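Notes from the grading room: delivery formats for the short film strand

Entries for the Berkitbridge short film strand open again in February, and the technical requirements have changed in a few places since last year. Most of the changes concern sound and frame rate. Please read this before you export, even if you have sent us work before.

Last year we received 47 films. Of those, 23 needed at least one new file from the film-maker before they could be screened. The usual fault was a mismatch between the frame rate the film was shot at and the frame rate of the export. A film shot at 25 frames per second and exported at 24 will play, but the motion stutters on pans, and on a large screen it is easy to see. Export at the rate you edited in. We make the cinema package here and will deal with any conversion at that stage.

Picture files should be ProRes 422 HQ in a QuickTime wrapper, at the native resolution of the edit. Do not scale an HD film up to 4K. If the film is wider than 16:9, leave the black bars in and state the aspect ratio on the form. Films graded for the web should be supplied in Rec. 709 with the gamma noted. Where it isn't noted we assume 2.4, and a film graded at 2.2 in a bright room will then look darker on our screen than it did at home.
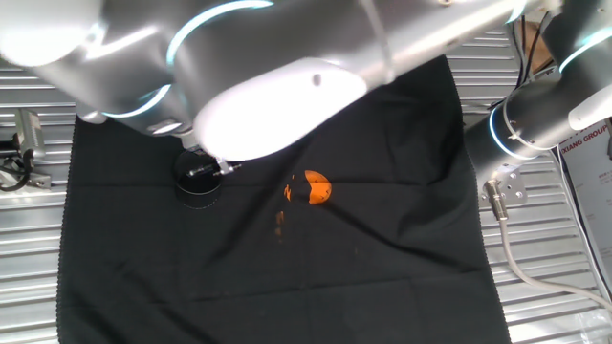

Robotic arm and gripper over a black cup on black cloth.

Sound causes more trouble than picture. Stereo is accepted, but dialogue in a stereo mix comes from the left and right speakers only, and people seated at the side of the room hear it from the nearer one. A 5.1 mix with dialogue in the centre is preferred. Supply it as six separate mono WAV files, 48 kHz and 24 bit, with the channel name at the end of each file name. Please don't normalise the mix to full scale. Last year the loudest and quietest films in one programme were far enough apart that Yupin Yimyam had to ride the fader through the whole of the second half.

Put a two-pop exactly two seconds before the first frame of picture, and another two seconds after the last. Without them we line up the sound by eye, and on a film with no visible speech -- Wunurau was one -- there is very little to line up against.

Subtitles go in a separate SRT file, saved as UTF-8. Burnt-in subtitles are allowed only where they are part of the design of the film. Check the timings against the final export. Intarasuk arrived with subtitles made for an earlier cut that was 4 seconds longer, and each line after the title card came up late.

Drives should be formatted as exFAT and labelled on the case as well as in software. Uploads go through the Soltis transfer page, which closes at 6pm on the last day of entries. Include a checksum for each file. MD5 is fine.

Test screenings for selected films will be held in the small room, with one reel per slot. Film-makers may attend their own slot but notes on the grade can't be acted on at that point.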